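What the finish on a table has to put up with

Pale timber tabletops have been the default choice in flats, studios and shared workrooms for a decade or more, and most of the questions we receive about them concern the finish. The wood itself is seldom at fault. A top fails at the surface first, usually in the strip nearest the user, where forearms and sleeves pass over the same few inches every day.

There are three common ways of treating a light top. Lacquer forms a film over the grain and resists water well, but a scratch that goes through it has to be dealt with by sanding back the whole face. Hard wax oil sits partly in the wood and partly on it. Plain soap, still used in some Scandinavian homes, gives almost no protection and keeps the colour lighter than anything else.

The Plirnness workshop tested all three last April on boards cut from one batch of ash. Each board was wiped with a damp cloth 2,163 times, which the workshop takes as a stand-in for 2 years in a busy kitchen. The lacquered board showed no change in colour. The oiled board had gone slightly dull after 887 wipes and was brought back with a single thin coat. The soaped board had raised grain from early on — this was expected — and felt rough across its full width by the end.

Heat gave a different order. A mug filled with water at 100 degrees left a white ring in the lacquer within minutes. The ring faded over the following week but could still be felt with a fingertip. On the oiled board the mark was fainter and came out with a grey nylon pad. Bralto, which supplies the lacquer, advises a full month of curing before anything hot is put down. Few owners wait that long.

Colour is the other complaint. Ash, maple and birch all yellow under daylight, and an ordinary oil will make this worse. Conneely sells an oil with a small amount of white pigment for this purpose. It should be applied sparingly and wiped off along the grain, as any surplus dries in streaks that are hard to see until the light is low.
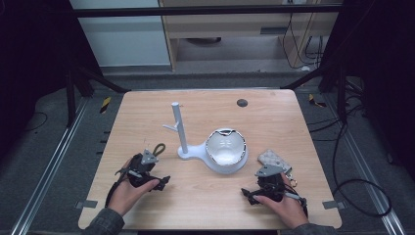
Edges need separate treatment. The front edge should be rounded slightly before any coating goes on, as a film finish thins out over a sharp corner and wears through there first. A radius of two millimetres is enough. End grain takes up far more oil than the face and will need a second coat on the same day, and sometimes a third.

For routine care, a well-wrung cloth and a little mild soap will do. Spray polishes containing silicone should be kept away from oiled wood — they block later coats. Imik makes a maintenance kit with a pad and a small tin of oil, enough for one medium table. The cloths used to apply it must be laid flat outdoors to dry before they go in the bin.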